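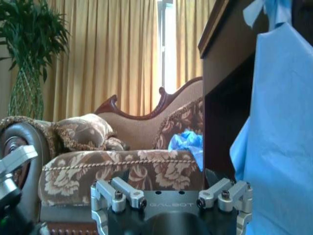

Gripper with GALBOT lettering. Photo: Sullance

Home | News | Grants | Courses | Contact

16/08/2020
By the founder of Sullance

SULLANCE OPENS SMALL LOANS FOR FIRST-TIME TRADERS IN JISTLEY

I've been wanting to write this one since March, so forgive me if I go on a bit. Sullance is now lending money to people in Jistley who want to start a business and have never run one before! Each loan is £2,000, there's no interest to pay, and you get two years to pay it back.

We have 15 loans to give out in this first round. I'd love it to be more, but that's what's in the pot, and I'd sooner start small now than spend another winter talking about it.

When I set up on my own I had a decent idea and a very long list of things I didn't understand. Insurance was one. Invoices were another (I sent my first three with no bank details on them). So everyone who takes a loan also gets a place on Huet, our evening course in the plain, dull, useful side of running a business. You'll do pricing, record keeping, a bit of tax and how to ask a customer for money that's overdue. It's all online for the time being, and you can join by phone if your internet is as bad as mine.
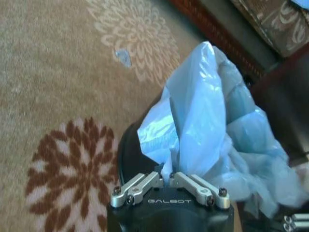 One of the people who read our draft rules told me that the money was welcome but the old form would have put her off before page two, and that she'd given up on a bank loan for the same reason. Fair enough. I took the form home and cut it down. You won't be asked for a three-year forecast, and you don't need a business plan with a cover on it. Tell us in 300 words what you want to sell, who might buy it and what you'd spend the money on. Spelling doesn't count. 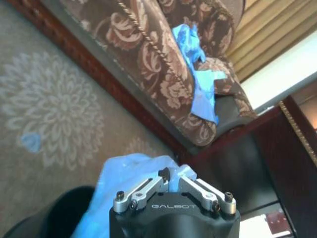 Brown floral sofa, patterned carpet and dark wooden cabinet. Photo: Sullance

We're running the scheme with Leltska, the bookkeeping firm on the High Street. They'll set up a simple set of accounts for each new business and look over the figures with you at the end of the first year - free of charge, and I'm very grateful to them.

Now the rules, such as they are. You need to be 18 or over and live in Jistley, and your business can't have started trading yet. A bit of selling to friends and family is fine, we don't count that. You can be in work, out of work or on furlough. You can spend the loan on tools, stock, training, a website or a van repair, but you can't use it to pay off other debts. Repayments begin six months after the money reaches you, and if you have a bad month, ring us before the payment is due and we'll move it.

If we say no, we'll tell you why, and you can have another go in the next round.
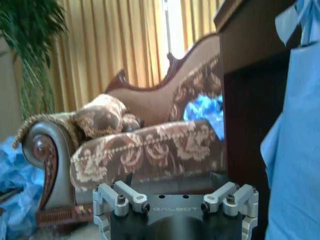
Brown and cream floral chaise longue. Photo: Sullance

Forms are on the Grants page of our website, or we can post you a paper one. Send it back whenever it's ready. We'll read them in the order they arrive, and the round closes when all the loans have gone.

Local papers and newsletters are welcome to print any of this. If you want a chat about the scheme, use the Contact page and mark your message "Jistley loans" - I'll ring you back myself.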